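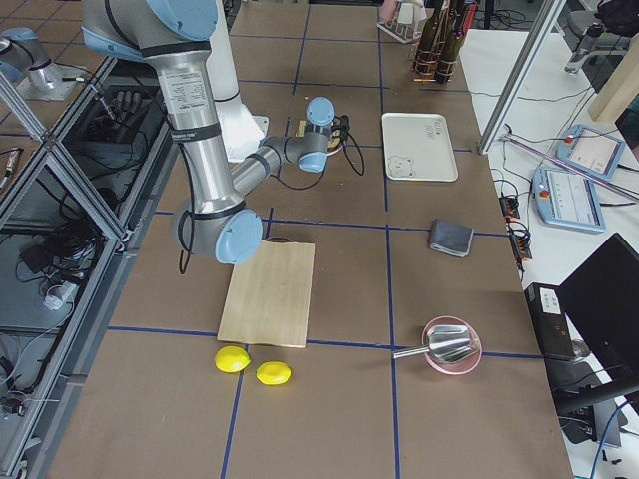
wpiatek_bretora
Anybody else's town get the Veterans Day speech email yet? Ours came in last night. The Bretora post is down to 155 paid members, and the council has asked us for one speaker, with a limit of four minutes, and would we please keep it "uplifting." I've given this speech six years running and I have run out of ways to say thank you to people who mostly came for the pancakes. My current draft has the word "sacrifice" in it nine times. I printed it and propped it up against the wooden cutting board to practice, and the cutting board was the better audience. So I'm asking the forum: what do you want to hear up there, and what would you pay to never hear again?

Kanini Sang
Never again: "freedom isn't free." I spent most of my enlistment fixing generators. I'm proud of it, the lights stayed on, but when a man in a nice tie tells me I bled for liberty I start looking for the exits.

What I want is names. Read the names of the people from your town. Say them right.

teodor_g
Disagree on names. We did that in Yaman and there were 239 of them on the wall. It was February weather in November, the high school band was in short sleeves, and a clarinet player had to go sit in somebody's truck. Also, names is Memorial Day. Veterans Day is for the ones still around to complain about it.

Kanini Sang
I know which day is which, Teodor. Plenty of the people on a town's list are alive. Read those.

teodor_g
Then you leave one off and his wife calls you until Easter. Ask me how I know.

Lindalva M
Spouse here, 22 years of it, so I'll put in for the families. Every speech gets to us in the last line, right before the benediction, "and of course the families." Of course! I moved eleven times and taught two kids to drive in two different states with two different sets of rules. Put us in the middle at least, while people are still awake.

wpiatek_bretora
Lindalva, guilty. I just checked. Last paragraph, last line, and I wrote "of course." Moving it now.

flagpole_dad
Not to be the grump, but what's wrong with the regular speech? My father sat through the regular speech every year and cried every time at the same spot. It's like a hymn. You don't fire the hymn because the choir's bored. If you get up there and start being clever, half the chairs are going to feel like you took something away from them.

Kanini Sang
Your dad had a better speaker than we did.

flagpole_dad
He had a terrible speaker. Guy mumbled and called it the Marine Corpse one year. Didn't matter a bit.

Iwona T.
I think flagpole_dad is half right, which pains me after the parade route thread. Keep the opening and the closing plain, because people want those. Use the middle for one story about one person. At Darna our speaker told about a cook who served 2,864 eggs in one morning when the other kitchen went down, and he knew the number because he'd been ordered to write it down. People still bring up the eggs.

teodor_g
There is no way that number is real.

Iwona T.
He was ordered to write it down, Teodor.

teodor_g
I was ordered to write down a lot of things.

wpiatek_bretora
OK, I have a cook story too, although mine ends with a grease fire and a lieutenant's hat. Would that count as uplifting?

Lindalva M
Did the hat survive?

wpiatek_bretora
No.

Kanini Sang
Use it. And cut "sacrifice" to 2. One for the people who made it, one for the folks on the metal chairs.

flagpole_dad
Three. The mumbler always did three.

wpiatek_bretora
Going with three, families in the middle, hat in. Timed it at five minutes ten, so something has to go. I'm looking at the paragraph thanking the council.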